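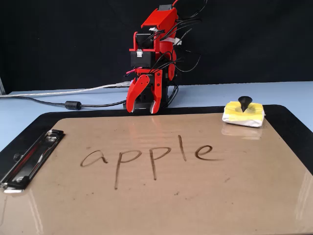
October, a little after 4 in the afternoon

Spent most of today on the small table, the one with the light blue top, and I'm glad I did, although it ate far more of the day than I meant to give it. The black backdrop is up again and I've left it where it is. Please don't fold it when you come in, I only just got the creases to hang out!

The clipboard stays flat on the table for now. I like it as a work surface – it gives me a border I can find with my fingers, and the tan part is kind to the eyes next to all that blue. My one complaint is the glare. It picks up bright streaks, worst near the top center and along the lower right, and I spent a good while fussing with the lamp before I gave up and had lunch. Bo-ram Seol thinks a sheet of matte paper over it would do the job. We have the Durero pad, 400 sheets when it was new, and I can't imagine we've gone through it all, so I'll look in the flat drawer tomorrow.

Cables next. The white one and the black one with the ferrite bead both come in from the left now, more or less side by side, and I'd love for everyone to keep them that way. The loops on the right are another story and I haven't had the heart to start on those. Maybe with the Lilla ties, if the bag ever comes back from Zesotville (I've written twice, very politely).

Ran two sets before packing up, 592 lines logged in the first and 511 in the second. I stopped the second one early because the kettle was on and I'd promised Yang a cup. Both are in the shared folder under today's name.

Still to do: matte paper, lamp a bit lower, fresh label for the drawer, and ask who has my good scissors.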